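Damgaard widens recall of Jestow storage units

Damgaard has extended its August recall of Jestow modular storage units to cover the 80 cm version. The recall now applies to 1434 units sold through Ovia stores. The wall bracket can loosen under a sustained side load.

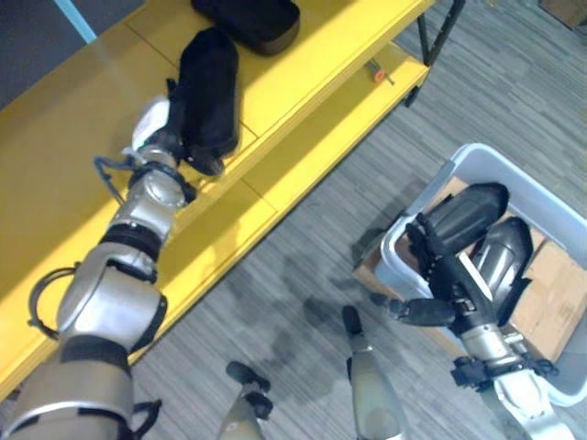 By the Plivlow Trade Desk

Replacement brackets ship free of charge and fit with 3 screws. Owners should unload the upper tier until the new part is installed. The batch code is printed on the assembly sheet. Units bought without a wall bracket are not affected.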